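Watkins Play Corner, progress report to the Wonmont Fund
16 April 2020
Prepared by Nest Parry

We are so pleased with how this is going! The toy shelves were sorted in the first week, the broken things went out, and the play table is in regular use. Your grant was $3932, and we have spent $1511 of it so far, mostly on toys, storage bins and two low shelves from Rarlow. Receipts are with Prasetyo Sinaga, who will send copies along with the next claim.

The mix of toys is what we talked about in the proposal — tea set pieces, letter blocks and building bricks all out on the same table, so that one kind of play can run into another. 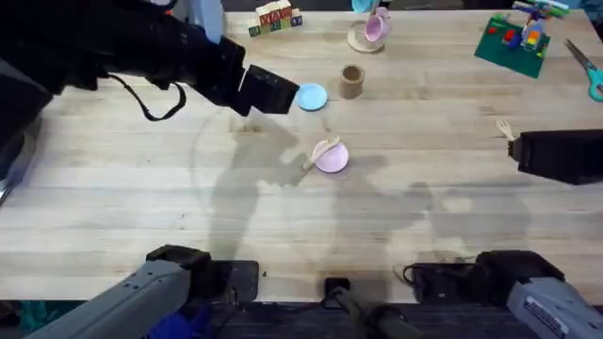 Alphabet blocks, a teacup on its saucer and a brick build on its green baseplate at the play table.

The wooden pieces have been a real hit. We had planned on an all-plastic tea set (cheaper, easy to wipe), but a plain wooden spoon gets picked up again and again, and we'd like to buy more of those. Cardboard tubes cost us nothing and have been chimneys, telescopes and, for one whole afternoon, a bakery oven.

Cups and saucers are the other favorite, and small ones suit small hands best.

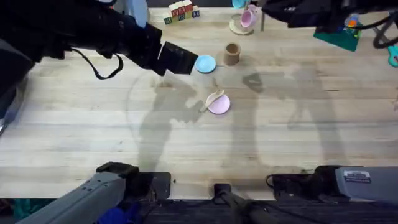 We have ordered 6 more storage bins with lids, and the picture labels for them are being drawn now. Two things are still open: the rug, which Sillar has on back order, and a second box of letter blocks — we are short on vowels! We expect to place both orders before the end of April and will send updated figures once they are in.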